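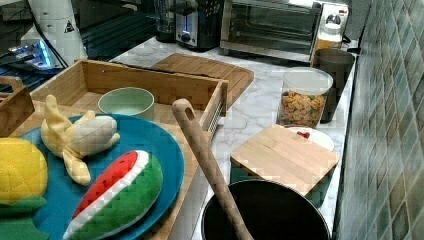 読了時間:4分

Grutumのノードを自宅で動かし始めたのが7月で、ようやく設定が落ち着いたので記録を残しておく。対象はステーキングに参加する検証ノードで、取引所経由の委任は扱わない。

構成は中古の小型PCが1台、メモリは8GB、ストレージはSSD。公式の手順書ではメモリ4GBでも可とされているが、初回同期の途中でスワップが発生し、ブロックの取り込みが極端に遅くなった。増設後は同じ区間で詰まっていない。HDDは試していない。

同期で一度失敗している。スナップショットから復元したところ、チェーンの高さは合っているのに状態ハッシュが一致せず、起動のたびに停止した。ログに出るのは「state mismatch」の一行だけで、原因の切り分けに時間を取られた。結局、スナップショットを作成したクライアントと手元のクライアントでデータベースの形式が違っていた。リリースノートの末尾に記載がある。データディレクトリを消して最初から同期し直した。

鍵の管理について。署名鍵はノードに置き、引き出し用の鍵はオフラインで生成して別に保管している。両方を同じ機器に置く構成も動作はするが、ノードは常時外部に口を開けているので採用しなかった。同じ署名鍵を2台で同時に使うと二重署名と判定され、預託分が没収される。予備機を用意する場合は自動切り替えを組まず、手動で本機の停止を確認してから起動するほうがよい。

委任の最低額は150 GRT。報酬はエポックごとに計算されるが、残高に反映されるのは4エポック後になる。最初はここを読み落としていて、設定の誤りを疑い、無駄に再起動を繰り返した。再起動中は署名を欠席した扱いになるため、かえって報酬を減らしている。

監視にはDrallevisを使った。ピア数、ブロックの高さ、署名の欠席回数を取得し、欠席が連続した場合だけ通知を飛ばす。ピア数の閾値で通知する設定は夜間に誤報が多く、外した。時刻のずれも欠席の原因になるので、NTPの同期状態は別途見ておくこと。

ウォレットはFudiaの試験版も入れてみたが、手数料の見積もりが実際の値と合わず、送金が長時間保留になった。コマンドラインのクライアントに戻している。Quáchのほうはまだ触っていない。

収支は電気代を引くとほぼ残らない。税務上の扱いは、受け取った時点の時価を記録する前提で帳簿をつけているが、エポックごとに行が増えるので手作業では早々に破綻する。残高の差分をCSVに書き出すスクリプトを作った。小数点以下の桁をすべて文字列として扱わないと表計算ソフト側で丸められる。

次のクライアント更新ではデータベースの形式がまた変わる予定なので、適用前にディスクの空き容量を確認しておく。移行中は新旧両方のデータが並ぶ。

最終更新:2018-10-08

最近の記事
・Drallevisの通知ルールを書き直す
・オフライン環境での鍵生成手順
・Grutumテストネットの同期メモ
・取引履歴CSVの桁落ち対策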